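Search this site Search Advanced

3. What people told us about eating at home

I should say up front that I came to this study as somebody who eats dinner standing at the counter, so I was not the obvious person to write about household meals. But the diaries won me over! We asked households in Soltow and Lougher to write down where each meal was eaten, who was there and what got moved out of the way first, and that last column (added almost as a joke in July) ended up being the one I kept going back to.

In both towns the big fixed dining table is mostly a storage shelf. People wrote about mail, school projects, a sewing machine that had "lived there since the move." Meals had drifted to the couch, the kitchen, the edge of a bed. What surprised me was how many families in the smaller Lougher apartments still sat down together on most nights, and they did it at a table that folded up afterward. 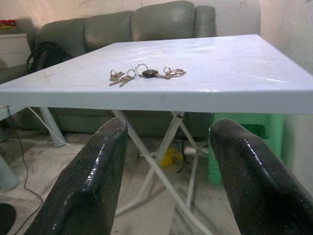
My first guess was that space explained all of it, and I spent far too long on that guess. Floor area did matter a little. What mattered more was whether clearing up was one person's job. In homes where one adult did all the setting out and putting away, shared dinners dropped off fast in the second week of the diary, and a few of those diaries stop there too, so please read the Soltow numbers with some care. Where the work went around, even grudgingly, dinner held up. One mother wrote that her kids argued over who got to kick the legs shut, and I have to admit I smiled at that for a whole afternoon.

We also asked how long dinner lasted. The Bosex survey, which we used for comparison, only counts meals over 5 minutes, and I think that cutoff misses a lot. Plenty of our entries are quick ones, a bowl of soup and some talk about the bus, and people still marked them as "together." At the other end we had a Sunday lunch that ran to roughly 90 minutes, with cards after. 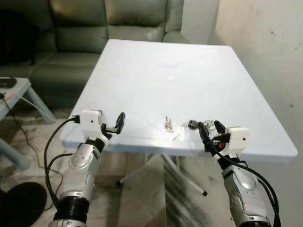
Figure 1. Square folding table with a pale top, near a green leather sofa.

Guests change everything, of course. Of the 8 households that reported having company during the diary period, 5 went back to the big table for it, mail and all (the mail usually went on a bed). The others carried on as usual and pulled up more chairs. I had expected some embarrassment about that and found very little in the diaries, though it may be that people don't write embarrassment down. I come back to this in Section 4, where the interviews tell a messier story.

Related items
Clultuvgate housing diaries: notes on coding
Who clears the table? A second look at Lougher
Couch meals and screen time in Soltow
Bosex survey, questions and wording
Posted 03/10/2019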